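Brerel puts robot budgeting ahead of robot buying with new planning service

For release: January

PIRNPORT – Hello from all of us at Brerel! I'm Iestyn Jenkins, and I run the planning side of the business, so it falls to me to tell you that we've launched a service for small firms that are thinking about their first robot arm or their first little floor robot and haven't a clue what to put in the budget for it.

I've been on the other side of this. Years ago I signed off a machine for a packing room in Dundow on the strength of a very good lunch and a glossy quote, and the quote had the robot in it and very little else. No guarding, no spare fingers for the gripper, no training for the night shift, and nothing at all for the electrician (who came twice). I had to go back upstairs and ask for more money, and I can still remember the walk.

The new service is called the Brerel Planning Fortnight. It lasts 14 days and costs £2,853, paid once, and at the end of it you get a written budget you can take to your bank or your board. We don't sell robots and we don't take a commission from anyone who does. If the sums say you should wait a year, or buy a better trolley, then the report will say so in plain words.

So what do you get? In the first week we come and watch the job being done by the people who do it now. We time it, we ask them what goes wrong, and we measure the floor and the doorways (please measure your doorways!). After that we build the job on a computer and try different sizes of gripper and different starting positions before you've paid for a single bolt. The second week is all money: the purchase price, fitting, insurance, power, spares, service visits, and the hours your own people will lose while they're learning the thing.

I'm a bit of a bore about the simulation part, I admit. We start with very plain jobs, one object on one floor, and we only put the clutter in once the plain version makes sense. A customer can sit beside us and say "our tubs are wider than that" and we change it there and then. Changing the width of a tub on a screen costs a few minutes. Changing a pair of fingers that have already been machined is a new invoice, and usually a wait as well.

We ran a trial of the service with Nwachukwu, a family firm that fills and ships tins of furniture wax. They came to us with a quote in hand for a large arm on a heavy base. By the end of the second week they had a plan for something a good deal smaller, with £700 put aside each year for spares, and a list of questions for the supplier that ran to two pages. They've since gone back and asked every one of them. 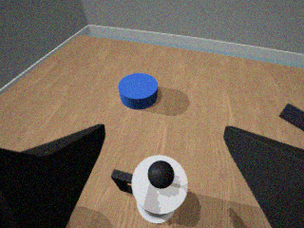
Ebenezer Sarpong said the trial had changed the order in which Nwachukwu would spend its money, and that he had been ready to pay for reach the job didn't need. He added that he would have liked the section on service contracts to be longer, as that was where the quotes he'd been sent differed most. "I could compare the machines on my own," he said. "It was the five years afterwards I couldn't price."

Fair point, and we've made that section longer. Every report now has a page setting service contracts side by side, with call-out charges and parts listed separately.

Bookings are open now for visits from March. We can only take on a few firms at a time, so do get in touch early if your financial year ends in spring. A first chat is free, and you don't need a quote from a supplier before you ring us – a rough idea of the job and a phone video of somebody doing it will do nicely.

Press and booking enquiries: Iestyn Jenkins, Brerel, Unit 501, Pirnport. Phones are answered from 8.30am.

Ends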